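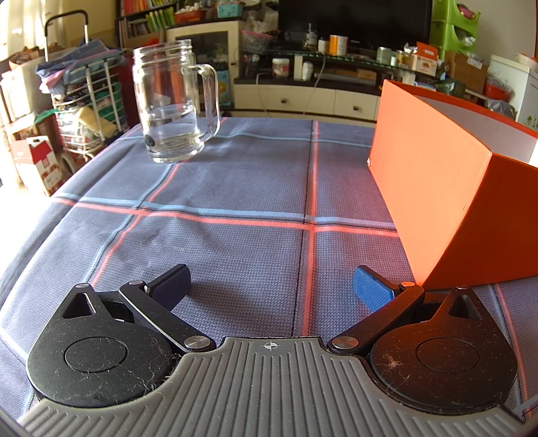 Pouring a Small Concrete Pad Behind the Garage

Posted August 5, 2020 by Joelle Yammine

I love a slab! We poured ours for the trash cans and the bike rack, and I've been bothering everyone on Trarkside Lane to pour one too. A few things that made the job easier, mostly learned from my neighbor Aiguo Deng, who has done several of these and was very patient with me.

Marking out
Use string and stakes, and run the strings well past the corners so you can dig without knocking them. Measure both diagonals. If they match, your rectangle is square. Ours was off by a good three inches the first time and I would have sworn it was perfect.

Digging and gravel
Go deep enough for four inches of gravel plus four of concrete. Tamp the gravel in thin layers with a bit of water sprayed on between them. A hand tamper is fine for a pad this size (your shoulders will complain, mine did for two days). Call your utility marking line before the shovel comes out, even for a shallow hole.

Forms
Straight 2x4s, screwed to stakes on the outside. Wipe the inside faces with a little vegetable oil and they'll pop off beautifully later. Slope the whole thing away from the building, a quarter inch per foot.

Buying the mix
Work out the volume first, then add a bag or two. Our bags were 50 pounds each and the whole load, gravel included, came to 1,345 pounds, so we had it delivered and stacked right by the hole. Best money we spent! The total for everything was $198, with the mixer borrowed from Aiguo.

Mixing
Less water than you think. It should hold its shape when you drag a hoe through it. Keep a bucket marked with tape at the right level so every batch comes out the same.

Finishing
Pull a straight board across the forms with a sawing motion, float it, then wait. Wait some more. When the shiny water on top has gone, drag a damp push broom across once, all in one direction - it gives you a nice grip for rainy mornings.

Curing
Cover it with plastic, weigh the edges down, and keep it damp for a week. We walked on it after two days and kept the heavy stuff off for a month, so the bike rack goes on in September.

Cleaning up
Rinse the tools right away, over the leftover gravel and well away from the storm drain. Gloves the whole time, please, and long sleeves. Wet cement is rough on skin.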